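20th November

Rain again. Roxana Ene is still on about the drawer organizers from Gistlow, which she swears changed her life. I have my doubts that a box ever changed anybody.
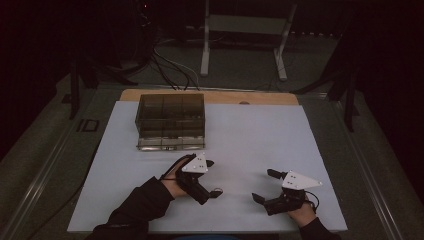
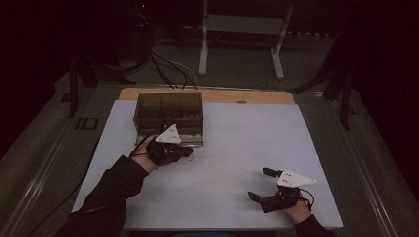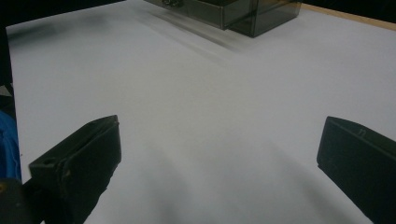
My own trouble is the desk at home, where 339 receipts have been sitting in an envelope since July and the stamps live with the batteries. Roxana says I need a place for each kind of thing. Maybe. The smoky brown box has the thin partitions she likes, and you can see into it through the sides, but all I see is a grid waiting for me to put the wrong things in it. Where do scissors go? Where does the Rizvi warranty go, folded in 7? I bought 2 trays at Grostcombe once and they filled up with rubber bands inside a week. I told her I'd think it over. I'll measure the drawer on Saturday, if I can get it open.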